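Werkcombe Community Help
Home > Health and Home > Medicines

What do you do with old medicines when you're clearing a cupboard?

Posted by hemmin_hill, 03/07/2021

Hello all, I hope this is the right section. I've been meaning to turn out our medicine cupboard since January and have finally started, and goodness me, there's a lot in there. Cough mixture, tablets from a bad back, eye drops, plasters that have lost their stick, and several things we bought when we lived abroad for a couple of years. I've filled two carrier bags and I'm only on the second shelf!

My question is really in two parts. Can I put any of it in the ordinary bin, and what do I do about boxes where the writing is in a language I can't read? My husband says pour the liquids down the sink, but I have a feeling you're not meant to.
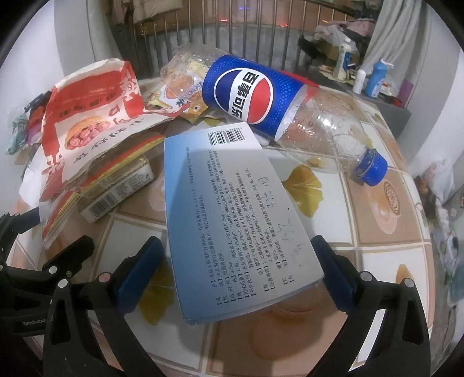
Woltivau
Your feeling is right, please don't pour anything down the sink or the loo. Take the lot to a chemist. Ours in Nernidum takes unwanted medicines back over the counter and has never once made me feel silly about it, and I turned up with nearly 13 years' worth after my mother moved in with us (she kept everything, bless her, including the spoons). Ring first if you've got a big load, as small shops can run out of room in their bins.

With the foreign ones, leave them in their boxes so the pharmacist has something to go on. I wouldn't take any of it on the strength of a translation app. If somebody in the family has written on a box, have a look before you hand it over, in case it's a note you'd want to copy down. We found my mother's doctor's old phone number that way.

Oh, and cross your name and address off any prescription labels. A thick felt tip does it.

lowerlane4
Chemist, same as above. Needles are different, they need a proper sharps box, so ask before you bring those in. Plasters can go in the normal bin.

hemmin_hill
Thank you both, that's so helpful. No needles here, thankfully. I've told my husband about the sink and he's gone off to make the tea. I'll do the last 3 shelves tomorrow and ring the chemist when I know how many bags there are. Does anybody know if they want the empty bottles too, or do those go out with the glass?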